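Rurum
2019年9月9日

手先の「離す」動作を模倣学習でどう扱うか、内部で回していた実験がひと区切りついたので連投で書く。手法名は Premimness。論文はまだない。ここに書くのは途中経過で、数字は今後変わる可能性がある。

Rurum
課題設定。机上の食品を片腕+人型ハンドでつかみ、皿の上に置いて手を引く。対象はクロワッサン、皿は浅い丸皿。フェルトのマットを敷いた机の上で行う。成功の定義は「対象が皿の縁より内側にあり、ハンドが対象から離れ、その後の静止区間で対象が動かないこと」。

Rurum
つかむ側の研究は多いが、離す側は軌道の最後に「指を開く」を付けて終わりという扱いが目立つ。平行グリッパならそれで済む場面が多い。多指ハンドで表面が不均一なものを扱うと、指ごとに接触の切れる時刻がずれ、最後に残った指が対象を引きずる。

Rurum
うちの失敗ログを分類したところ、把持そのものの失敗より、皿の上まで運んだ後の失敗のほうが多かった。内訳は引きずり、転がり、皿の縁への乗り上げ。引きずりが最多で、原因になる指はたいてい親指。

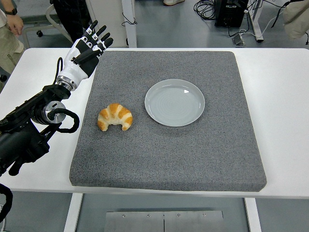
Rurum
入力は頭部カメラの画像と関節角、指の電流値のみ。触覚センサは使っていない。使えば楽になるのは分かっているが、電流値だけでどこまで接触の切れ目が読めるかを先に確かめたかった。

Rurum
デモは遠隔操作で500本。操作者は複数で、離し方の癖がかなり違う。指を一斉に開く人、親指を最後まで残す人、手首を少し返してから開く人。全部混ぜて普通に行動クローニングをかけると、出力は平均的な動作になり、どの人の離し方にも似ない。

Rurum
Premimness の中身。軌道を時刻ではなく接触状態で区切る。各指について「触れている/離れつつある/離れた」のラベルを電流値から自動で付け、方策にはそのラベルの次状態を補助タスクとして予測させる。行動の出力ヘッドは指ごとに分ける。

Rurum
要するに、指を開く量を直接回帰する前に、どの指を次に離すかを先に決めさせている。順序が決まれば混在したデモの平均化はかなり抑えられる。名前は pre- と mimic からの造語で、深い意味はない。

Rurum
ネットワークは平凡。画像は畳み込みで圧縮、関節角と電流値を連結してLSTMへ。構造を変えた実験もしたが、補助タスクの有無に比べて差が小さかったので触れない。学習コードは所内の Gadeo というツール群の上に載せてある。

Rurum
Gadeo の役割は主に時刻合わせ。カメラと電流値のずれを補正しないと接触ラベルが画像とかみ合わない。最初の版はこれを怠っていて、補助タスクの損失が下がらず、原因の特定にかなり時間を使った。

Rurum
結果。成功率は、補助タスクなしの行動クローニングが55%、Premimness が60%。差は小さい。試行数から見て、成功率だけで優位と言うつもりはない。

Rurum
ただし失敗の中身は変わった。引きずりが減り、代わりに「離すのをためらって動作が終わらない」型が増えた。親指のラベルが「離れつつある」のまま止まり、方策が次に進まない。対象を床に落とすよりは扱いやすい失敗だが、失敗であることに変わりはない。

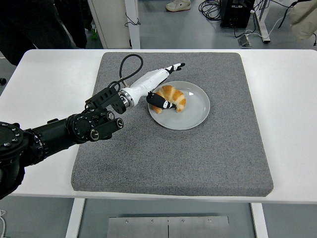
Rurum

親指がクロワッサンの上に載ったこの姿勢が、評価でいちばん見ることになる局面。ほかの指先は皿の縁より外を向いていて、置く位置を左右するのは親指の抜き方になる。頭部カメラから親指と対象の接点がどこまで見えるかは、手の向きにかなり依存する。

Rurum
停滞への対処として、一定時間ラベルが進まないときに手首をわずかに持ち上げ、再度離す動作に入る再試行を入れた。再試行は最大2回で打ち切り。上の成功率は再試行なしの値。再試行ありの評価は条件がまだ揃っておらず、比較表に載せられる段階ではない。

Rurum
電流値から接触を読む方法の限界も書いておく。クロワッサンのように軽く、表面の凹凸が大きい対象では、接触が切れる瞬間の電流変化が関節摩擦に埋もれやすい。ラベルの自動付与は前後の窓をまとめて見る後処理なのでまだ持つが、実行時の方策は過去しか見られない。

Rurum
このため、補助タスクの予測精度は学習データ上の値と実機上の値が大きく食い違う。オフラインの損失でモデルを選ぶと実機で外す。今はチェックポイントをいくつか実機で走らせて選んでいる。手間がかかるし、選択の偏りも入る。

Rurum
アブレーションについて。指ごとの出力ヘッドを一つにまとめると、引きずりの頻度はほぼ行動クローニングと同じところまで戻った。ラベル予測だけ残しても効かない。逆にヘッドだけ分けてラベル予測を外すと、指がばらばらに動いて運搬中に対象が傾く。両方必要という結果。

Rurum
データ量を減らした場合も見た。デモを減らすと両手法とも落ちるが、先に崩れるのは把持のほうで、離す側の比較ができなくなる。離す側だけを切り出した短いデモを追加で集める案があり、次はそれをやる。

Rurum
皿の位置は毎回変えている。クロワッサンの向きも変えているが、両端が手前を向く配置がデモに多く、偏りがある。反対向きでは把持の時点で親指の当たる位置が変わり、離す順序も変わる。反対向きだけの集計は試行が少なすぎるので出さない。

Rurum
マットについて前に質問をもらったので補足。フェルトは白い天板より滑りにくく、つかむ側では対象の逃げが減る。皿の釉薬面とは摩擦が違うため、マット上で学んだ離し方を皿の上にそのまま持ち込むと滑りやすい。デモはすべて皿の上で離したものだけを使った。

Rurum
関連の話。Kneževič の評価手順では、対象が目標領域に入った時点で成功とみなす。この定義で数え直すと両手法の差はほとんど消える。手を引いた後まで含めるかどうかで結論が変わるので、離す動作を評価するなら終了条件を明記したほうがよい。

Rurum
評価の終了判定は人手。映像を見て静止区間の最初と最後を比べている。自動化も試したが、手が対象を隠している間は皿との位置関係が取れず、判定が遅れる。別視点のカメラを足せば解決する見込みだが、方策の入力には加えない。

Rurum
制御周期は60Hz。画像の更新はそれより遅いので、間の周期では直前の特徴量を使い回している。接触の切れ目は画像の更新間隔より短いことがあり、そこは電流値だけが頼りになる。周期を落とした版では引きずりが目に見えて増えた。

Rurum
コードの公開予定は未定。Gadeo に依存した部分を切り離す作業が先になる。接触ラベルの付与スクリプトは独立しているので、そこだけ先に出すことは検討している。

Rurum
次の更新は再試行ありの評価が揃ってから。2月の締め切りに間に合えば、離す側だけのデモを追加した結果もまとめて載せる。測定条件に関する質問はこのスレッドに返信で。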